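La **planificación de compras para la captura de demostraciones con pinzas manuales** comprende las decisiones de presupuesto que toma un taller, un laboratorio o una empresa pequeña antes de adquirir equipos con los que una persona muestra una tarea que después se intentará reproducir en un robot. Los proveedores suelen presentarla como la vía barata hacia la automatización. La afirmación es discutible: el desembolso inicial es menor que el de una célula robotizada, pero buena parte del gasto se traslada a horas de trabajo, repuestos y calibración.

## Antecedentes

El interés comercial por las pinzas manuales se apoya en un argumento sencillo. Si el operario sostiene la herramienta con la mano, el brazo robótico puede comprarse más tarde, o no comprarse. Firmas como Deák y Lilell comercializan juegos de dos pinzas con marcadores impresos, y ambas publican cifras de ahorro calculadas frente al precio de catálogo de un brazo industrial completo. Esa comparación favorece al vendedor, pues omite que el brazo seguirá haciendo falta si se quiere ejecutar la tarea.

La guía de compras de Theano Kourkoulas, difundida en marzo de 2018, es la referencia más citada entre los compradores del sector y también la más crítica. Sostiene que ningún presupuesto debería aprobarse sin una partida separada para el puesto de trabajo, que en las ofertas aparece como «mobiliario existente».

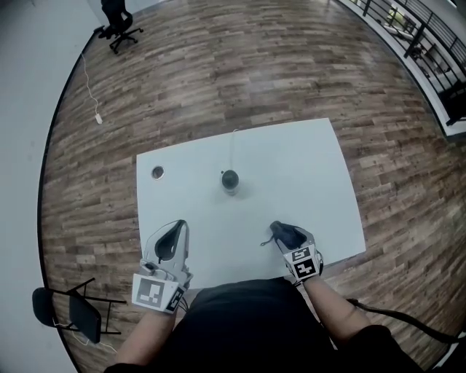 **Categoría: Puesto de captura y costes asociados**

El puesto mínimo consiste en una mesa despejada, de superficie clara y uniforme, con espacio para que el operario se incline sobre ella y mueva las dos pinzas a la vez. Los marcadores cuadrados en blanco y negro deben quedar a la vista de las cámaras, condición que limita la postura y, según varios usuarios, cansa más de lo que admiten los folletos.

El cableado es la partida peor estimada. Los cables cruzan el suelo, se enganchan en las sillas y obligan a prever canaletas, adaptadores y bases de enchufe. En el caso de Fesby, una empresa de ensamblaje que documentó su compra, la oferta original no contemplaba ninguno de esos elementos, y hubo que pedir 9 adaptadores y 3 tramos de canaleta en un segundo pedido, con sus propios gastos de envío.

## Estructura del presupuesto

No existe un modelo normalizado. La guía de Kourkoulas propone las siguientes partidas:

- **Equipo de mano:** pinzas, dedos de recambio y almohadillas. Las piezas blandas se desgastan y conviene pedir el precio unitario por escrito.
- **Seguimiento:** marcadores, cubos de referencia, soportes y cámaras.
- **Puesto:** mesa, iluminación, canalización y almacenamiento de datos.
- **Personal:** horas de grabación, de revisión y de descarte.
- **Reserva:** una cantidad sin asignar, que el proveedor no debe conocer.

La partida de personal suele superar a las demás — en Fesby lo hizo antes de terminar el primer trimestre —, aunque casi ninguna oferta la menciona. Un plazo de 24 meses para amortizar el conjunto es habitual en los documentos comerciales. Se desconoce de dónde procede, y la vida útil de los dedos de recambio no lo respalda.

## Calibración y mantenimiento

Los sistemas basados en marcadores requieren comprobar la posición relativa entre pinza, cámara y persona. Una parte de los equipos emplea para ello un cubo impreso por varias caras, que se sostiene junto a la pinza durante la comprobación.

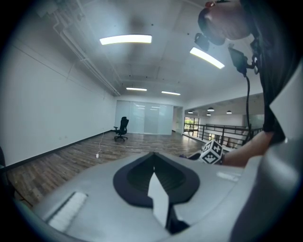 El tiempo dedicado a esta tarea rara vez figura en los planes. Priltamum, distribuidor de ambas marcas, la describe como «inmediata» en su material de venta, mientras que su propio contrato de soporte reserva 4 horas mensuales para atenderla. Kourkoulas recomienda incluir en el pliego la frecuencia de calibración y exigir una demostración en el local del comprador, con su iluminación y su suelo.

También conviene presupuestar la reposición de marcadores. Una etiqueta rayada o mal pegada puede inutilizar una sesión completa, y algunos proveedores solo las venden por juegos.

## Críticas

Los detractores señalan que el método se compra a menudo sin haber decidido qué tarea se quiere automatizar. En esos casos el equipo produce grabaciones, pero no un plan. Los fabricantes responden que los datos conservan su valor para proyectos futuros — una promesa difícil de contabilizar y que ningún contrato conocido garantiza.

Otra objeción se refiere al alquiler. Lilell ofrece desde mayo una modalidad mensual cuyo coste acumulado rebasa el de compra antes de que venza la permanencia. La empresa no ha publicado el cálculo.

## Véase también

- Coste total de propiedad
- Marcador fiducial
- Pliego de condiciones técnicas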